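Stop washing the kit after every single practice

I coach under-11s in Garkton, or help coach, and I am writing this at 6 in the morning before work so bear with me. Short version: we wash kids' sports clothes too much, we replace them too often, and the league rules make both worse.

Start with the replacing. Every season a new jersey. Same color, same club, same number most years. New collar. Maybe the stripe moves half an inch. And it's 60 dollars, and that's before shorts and socks. For a family with 2 kids playing, do the math. Plenty of people in this town did the math and their kids don't play anymore. They don't make a fuss, they just don't sign up, and then at the spring meeting we all sit there wondering why numbers are down.

The league's answer when I asked was "wear and tear." Ok. So what's wearing them? 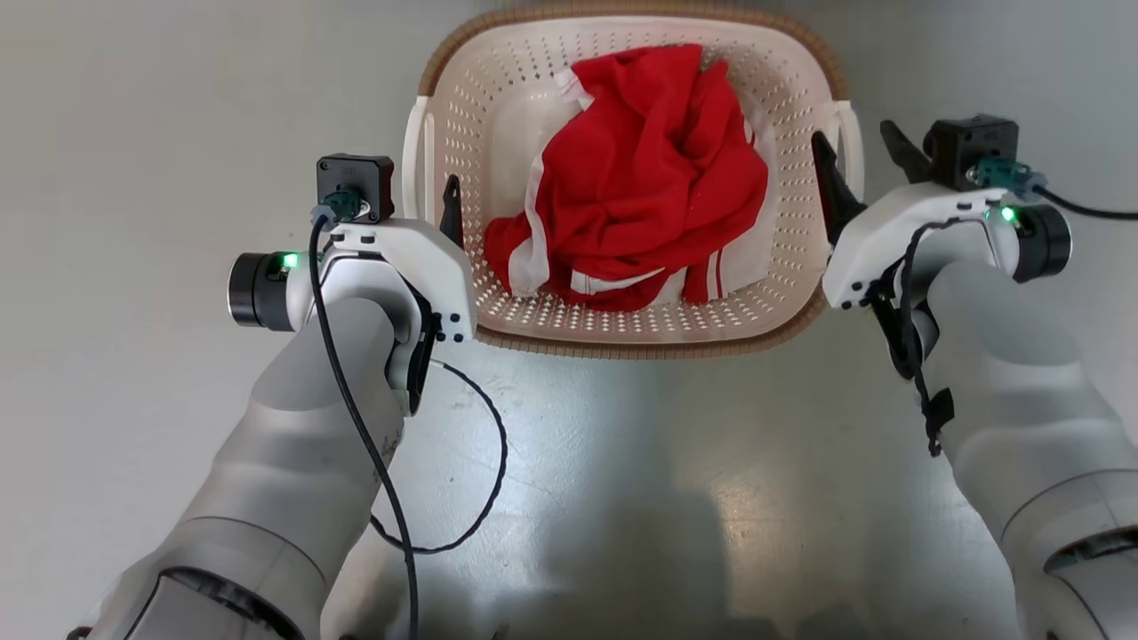 Red and white, still the color every kid asks for.

Not the games, I'd say. A ten year old plays a match, slides around, gets some grass on it. The cloth can take that. What goes first is the number on the back, it cracks, then it peels, then a parent decides it looks shabby. Heat does that. Hot wash, hot dryer, three times a week, all season. We are cooking these shirts to death and then paying to have them replaced.

I asked parents at the last home game in October how they wash it. Nearly everyone said hot, because it's sports stuff and sports stuff is dirty. Several said they wash it even if it only went in the bag and came back out. One had never looked at the label. I hadn't either untill last year, so no judgment. Label says cold. Label says no dryer. It has said that the whole time.

My own routine now, for what its worth. Practice in any old T-shirt. Game shirt for games only. Mud gets left to dry and then brushed off outside. Cold wash, inside out, hang it on the back of a chair. The shirt my daughter has is on its third season and I dare anyone to pick it out from the sideline.

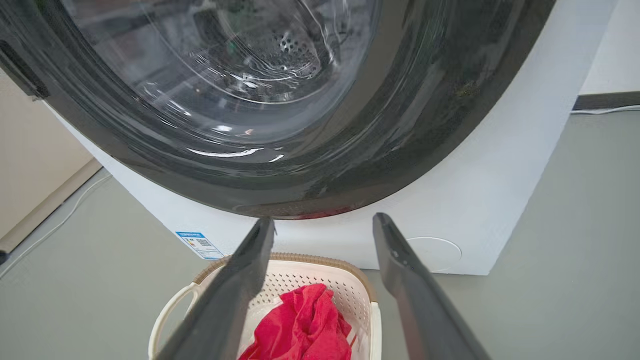 The machine end of the problem.

Then the league. Rule change two years back — all players must be in "current season kit" for matches. Current season. Meaning a perfectly good shirt from last year, same colors, is against the rules. Our supplier is Cillix and I don't blame them, they sell shirts, that's the job. I blame whoever signed a deal that only pays off if every kid buys again. Over at Drandimora they kept one design for years, parents hand them down, there's a bin in the clubhouse and you take what fits. Their teams look fine. Their teams beat us, as it happens.

I've heard the arguments. The sponsor changes. Well then, put the sponsor on a banner. Kids like new stuff. Sure they do, kids like candy too. It raises money for the club. This is the one that gets me — the club clears 309 dollars a season off the shirts. I've seen the sheet. One decent bake sale. We are pricing out families for a bake sale.

And no, hygiene is not a reason to keep up with the hot washing. If it stinks, wash it. Cold, with the detergent you already have. Nobody's asking anyone to send a kid out in a filthy shirt.

So what I want, and I'll say it at the spring meeting too. One design, kept for at least four years. Drop the current season line from the rules. A swap bin like Drandimora's, in the clubhouse, open before games. And a half sheet of paper in the sign-up packet that tells people how to wash the thing, becuase right now the packet has a whole page on parking and not one word about that.

If you have old red ones in a drawer, any size, cracked number, whatever, hang on to them for now. Don't toss them. I'll find a box.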